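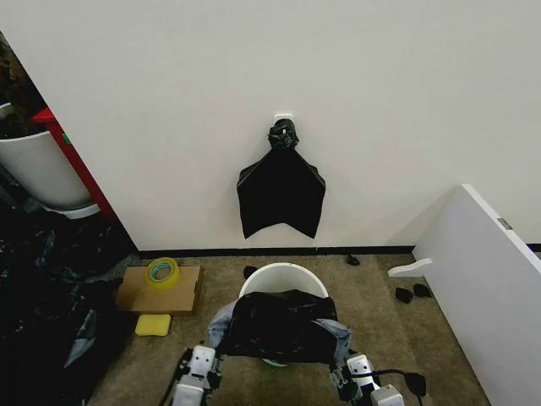
Community Help > Government and Parliament > How laws are made

Can a government lose a vote and just carry on?
Posted by Fatima Naidoo, 1 Dec 2025

Hello all, I hope this is the right section, I did look for a better one. My father and I have been having a friendly disagreement over Sunday lunch for three weeks running and I'd love someone to settle it. He says that if the government in Westminster loses a vote in the Commons then the Prime Minister has to go, full stop, and that this is how it was always done when he was young. I say governments lose votes now and again and everybody is still at their desk the next morning. We've both got very sure of ourselves considering that neither of us has looked it up!

The other bit I'm muddled about is what happens to the bill itself. If MPs vote for a change the government didn't want, is the whole thing thrown out, or does it carry on with the change in it? And can the government simply have another go in January and hope that more of its own side turn up? I did ring my MP's office but the young man who answered said he'd have to get back to me (he was very nice about it).

Sorry for the length, and thank you in advance.

Prondanix
Hello Fatima, what a good thing to argue over at lunch, we only ever manage parking. I'm afraid you're closer than your dad, though he isn't plucking it out of the air. The vote that really matters is a vote of no confidence. If the Commons says in plain terms that it has no confidence in the government, then by long custom the Prime Minister either resigns or asks for a general election. Jim Callaghan lost one of those in 1979, by a single vote, and there was an election a few weeks later, so that may well be the one your father has in mind.

An ordinary defeat on an ordinary bill is embarrassing and fills the papers for a few days, but it doesn't bring anybody down by itself. Theresa May lost the first vote on her Brexit deal in January 2019 by a huge margin, then won a confidence vote the very next day and stayed on for months.

As for the bill, it depends which vote was lost. If it was an amendment, the bill carries on with the new wording in it, and the government can grumble and accept it, try to get it altered in the Lords, or drop the bill altogether. If it was second or third reading, that's the end of that bill. There's also an old rule against asking the House to decide the same question twice in one session, so they can't keep putting it back unchanged until they like the answer. Erskine May is the book for all this and it's free to read on Parliament's website, though I'd make a pot of tea first.

Venter
They lose, they moan, they carry on. Your dad owes you a pudding.

Nendari
Just to add a little to Prondanix, who has covered it nicely. Losing the Budget would be a different kettle of fish, as a government that can't raise money can't really govern, and most people would expect it to go or to call a confidence vote straight away. So you could offer your father that one as a consolation. Also, defeats in the Lords are very common and hardly anyone outside Westminster notices them. The bill goes back to the Commons and the two Houses pass it to and fro until they agree, and they call that ping-pong, quite seriously.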